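Minutes of the monthly meeting, Household Money Circle of Sidunville
Tuesday, March 2, 2021, by video call
Chair: Yasmine Lamrani
Minutes: Kenza Ouali

**1. Minutes of last meeting**

Accepted with one correction. Under the point on car insurance, it was written that the deductible "is paid every month." It should say that the premium is paid every month, and the deductible only when there is a claim. Kenza has corrected the file on the shared drive.

**2. Balance of the circle**

The common account at the Neagu savings office stands at 2912 dollars. The last entry is the yearly fee for the video call license, which was paid in February. No other payments are open.

One member asked if we should move a part of the money to an account with better interest. Yasmine answered that the difference for one year would be very small, and that the money must be free at any time. It was agreed to leave it where it is and to look at the question again next year.

**3. Emergency fund challenge**

The challenge started in January. Each household tries to put aside 300 dollars a month until it has a first reserve of 3000 dollars. The members reported in turn. Most are on plan. Two households had to stop in February, one for a repair of the heating and one for a dental bill. Both paid these costs from the reserve and did not use the credit card. Yasmine reminded everyone that the reserve is meant for such cases, so this should not be counted as a failure.

There was a long discussion on whether a household with credit card debt should save first or pay the debt first. Kenza was of the opinion that a small reserve must come first, even if the interest on the card is high, because without it the next bill goes again on the card. Another member did the calculation for her own card and prefers to pay the debt with everything she has. We did not find one answer for all. It was agreed that each household writes down its own order and brings it to the next meeting.

For the households that finish early, the question was what comes after. The suggestions were retirement saving, a fund for the next car, and school costs. This will be its own point in May.
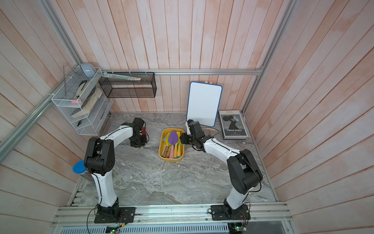

*Two robot arms on a rail, with a marble-patterned tabletop behind.*

**4. Budget sheet**

The new version of the sheet is ready. The changes are:

- The column "other" is now divided into gifts, clothes and repairs.
- Yearly bills can be entered once, and the sheet divides them by twelve.
- The line for cash is moved to the top, as many of us forgot it at the bottom.

It was remarked that the sheet shows a wrong total if the cell for the second income is left empty. Until this is repaired, please enter a zero. Kenza will look at the formula.

A member asked about the Cukus app, which reads the bank movements and sorts them by itself. Three members have tried it. They found it comfortable, but it put the rent under "leisure" for one of them and she noticed it only after several weeks. There were also doubts about giving the bank password to a third party. The circle does not recommend for or against it. Who wants to use it should read the conditions first.

**5. Reading evening**

The reading evening on old pension contracts was well attended. Several participants brought contracts from former employers, among them two from Rurport, and did not know whom to contact. Kenza has made a one-page letter that can be used to ask for a yearly statement. It is in the folder "Letters." Please fill in the contract number before sending, as one letter already came back without it.

For the next evening the subject will be how to talk about money with a partner or with grown children. Yasmine prepares the introduction. She asks that each person brings one question on paper, without name, which will be read aloud by her.

**6. Contribution**

The yearly contribution stays at 40 dollars per household. A proposal to let new members pay half in the first year was accepted, with one vote against. The member who voted against wished it to be noted that she agrees with lower costs for new members, but would prefer the same rule for everyone who asks for it.

**7. Various**

The link for the call did not work for two members at the beginning. Please always use the link in the most recent e-mail and delete the old ones.

The list of telephone numbers is out of date. Changes go to Kenza.

One member offers a used filing cabinet with keys, free for pick-up. Whoever is interested can write to her directly.

**Tasks until next meeting**

- Kenza: repair of the formula, update of the telephone list
- Yasmine: introduction for the reading evening, agenda
- All households: own order of debt and saving, in writing

The chair closed the meeting after point 7. The invitation to the next one will come by e-mail.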